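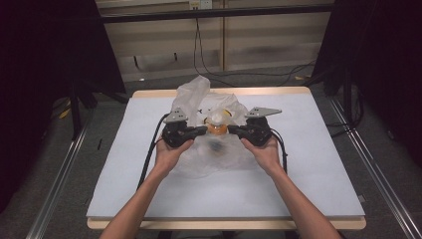 Según el compañero del turno de mañana, las bolsas translúcidas no se deberían volver a usar para los surtidos, porque se arrugan, se quedan con la forma del contenido anterior y al final se tarda más en abrirlas que en llenarlas. Lo dejó escrito en la hoja de la puerta y me parece justo contestarlo aquí, en el cuaderno, que es donde se va a buscar dentro de unos meses.

Julio, banco de embalaje. Empiezo a las 9:40.

Mi opinión es que tiene razón a medias. La bolsa nueva, recién sacada del rollo, tampoco se abre bien. Las dos caras vienen pegadas por la estática y hay que frotar la boca entre los dedos un buen rato. La usada ya tiene aire dentro y se queda medio levantada por la parte de atrás, que para meter piezas redondas me viene bien. Lo malo es la parte de delante, que se aplasta contra el tablero y engancha todo lo que entra de lado.

Material de hoy:
Bolsas Duvent, las lechosas, del lote 1049. El rollo está empezado.
Surtido Simetti de piezas redondeadas con tapa.
Tablero blanco sobre la mesa de madera.
Cinta Griffiths de la estrecha. La ancha se acabó y está pedida.

Sobre el tablero: lo prefiero a la madera desnuda. La bolsa resbala más, es verdad, pero se ven enseguida las migas de plástico y las rebabas, y se limpia con un paño. En la mesa clara la bolsa lechosa casi no se distingue y ya me he llevado alguna por delante con la manga. Si alguien quiere volver a la madera, que pruebe antes una tarde entera.

10:15. Primera tanda con bolsa usada. Método de siempre: bolsa tumbada con la boca hacia mí, se levanta la cara de arriba, pieza al fondo, tapa hacia arriba. Las pequeñas entran sin problema. Las redondas ruedan hacia la esquina y se llevan el plástico detrás, de modo que la bolsa termina girada y hay que volver a colocarla. Probé a doblar la boca hacia fuera, como el puño de una camisa, y mejora bastante. El doblez aguanta unas cuantas piezas antes de deshacerse.

10:50. Segunda tanda con bolsa nueva. Misma secuencia. El doblez se hace peor porque el plástico está tieso y vuelve solo a su sitio. En cambio, una vez abierta se queda más plana y no hace bulto al fondo. Para las piezas oscuras me gusta más la nueva, que se transparentan mejor y se puede comprobar el contenido sin sacarlo. Con la usada queda una mancha y hay que apretar el plástico contra la pieza para saber qué es.

Anoto también el problema de las tapas. Las blancas del surtido Simetti van a presión y algunas están flojas. Si se agarra la pieza por la tapa para meterla en la bolsa, la tapa se queda en la mano y el resto se va rodando. Hay que cogerla siempre por el cuerpo. Ya lo habíamos hablado, pero no estaba escrito en ninguna parte.

11:30. Cambio de orden. Antes metía las grandes primero y rellenaba huecos con las pequeñas. Hoy al revés: las pequeñas al fondo hacen de cama y las redondas dejan de rodar. El paquete queda más bajo y cierra con menos cinta. Lo malo es que al vaciar la bolsa sale todo de golpe. Para guardar en estantería da igual, para el carro de devoluciones puede ser un fastidio.

Cierre. La Griffiths estrecha pega bien sobre la bolsa lisa y mal sobre la arrugada. En las usadas conviene alisar la boca con el canto de la mano antes de poner la tira. Con dos vueltas de boca y una tira centrada aguanta el traslado al armario. No he probado nada más brusco que eso.

12:20. Paro para recoger. El rollo de Duvent es de 2000 bolsas y, al ritmo que llevamos, no corre prisa ahorrar. Lo que sí corre prisa es la caja de bolsas usadas, que está a reventar y mezcla tamaños. He apartado 36 que se pueden aprovechar, de la medida buena y sin agujeros, y las he dejado estiradas debajo de una tabla para que pierdan las arrugas. Miraré mañana cómo están.

Las rotas van al saco de plástico, el de la esquina. Por favor, sin restos de cinta, que luego el saco se pega por dentro.

Respuesta a la nota de la puerta, para que quede: seguimos con las usadas en los surtidos de piezas pequeñas y pasamos a bolsa nueva para las redondas y las oscuras. Las que tengan la boca rasgada, fuera sin pensarlo. Si después de unas semanas se sigue tardando más en abrirlas que en llenarlas, se tiran todas y ya está - no voy a defender una caja de bolsas viejas.

Pendiente:
Pedir cubeta baja de Bustodent para las redondas, la de 4 divisiones, y ver si cabe en el extremo de la mesa.
Repasar tapas flojas antes de la próxima tanda.
Separar por tamaños lo que queda en la caja.
Cinta ancha, preguntar cuándo llega.
Comprobar si el surtido entero cabe en una sola bolsa con el orden nuevo. Hoy me ha faltado poco, pero forzaba la boca.

Tarde, 16:05. Añado una cosa. He vuelto a probar el doblez con la bolsa usada, esta vez más ancho, de unos tres dedos, y aguanta mucho mejor que por la mañana. Lo hago así a partir de ahora. El tablero queda limpio y apoyado en la pared.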